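Cilden Table Settings: README

A collection of small tabletop arrangements, with notes on what goes where and why it looks good there 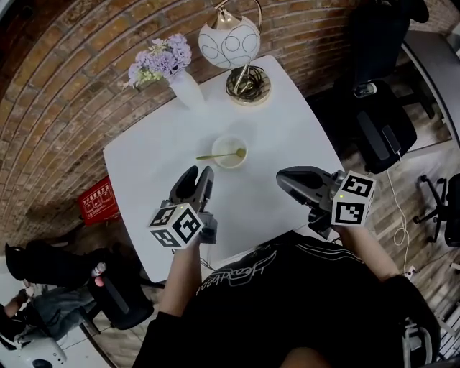 Small tables are my favorite thing to arrange, and this collection is where I finally get to write all of it down! I started it after moving into a place where one square table had to do for breakfast, letters, mending and guests, and I got hooked on how much a table changes when you shift one object by a hand's width. Take flowers and a lamp. I like them side by side toward the far edge, the way the white vase of lavender and the lamp with the looping black drawings on its round shade stand here, with the small bowl and its long gold-colored spoon out in the middle. The spoon picks up the gold of the lamp's stem and base, and I love that kind of echo (it's one of the tags, see below). Against reddish-brown brick, a white tabletop looks even brighter.

What's in it

Version 2 has 653 entries. An entry is one arrangement, with a short note in plain English and a handful of tags. Version 1 was mostly dining tables. This one adds side tables, desks that get eaten at, and a very happy batch of 101 entries with flowers in them.

Fields

entry_id: a plain number, never reused, even if an entry gets pulled
surface: shape and color of the tabletop
objects: everyday names, separated by commas (bowl, spoon, vase, lamp)
zone: near, middle or far, judged from the seat
echo: a color or shape that shows up in more than one object, left blank if there isn't one
state: set, in use, or after eating
note: free text, usually one or two sentences

How the objects are named

Use the word you'd use when asking someone to pass it to you. A bowl is a bowl, whatever it was sold as. If you can't tell what a flower is, write "flowers" and give the color. We had long and very enjoyable arguments over hydrangeas, and "hydrangea-like" is a perfectly good entry!

Cords count as objects when they're on the table. In version 1 I skipped them all, and then people trying to copy a lamp arrangement kept asking where the cord went. A black cord wound around the foot of a lamp is tagged "cord, coiled." One that drops off the side is "cord, over edge."

Dishes after eating

Please keep these coming. A bowl with a bit left in it and the spoon still resting inside is every bit as useful to me as a table laid for company, and those entries have some of the nicest notes in the whole collection. Use "after eating" only if there's something left to see in the dish. Clean dishes go under "set."

Known gaps

Round tables are thin on the ground. So are outdoor ones, apart from the 5 entries from the Ernden garden lunch. Zones get muddled on square tables where people sit on more than one side, so go by the seat nearest the main dish. The echo field was filled in by me alone and leans hard toward metals, which I can't resist.

Changes since version 1

- split "table" into surface and zone
- added state
- merged "lampshade" into "lamp"
- fixed the Petero entries, where near and far were swapped all the way through

Adding an entry

Fill in the fields, keep the note short, and send it along with your name as you'd like it credited. Corrections are just as welcome as new tables.

Maintained by Ignacio Garrido
Last updated February 11, 2022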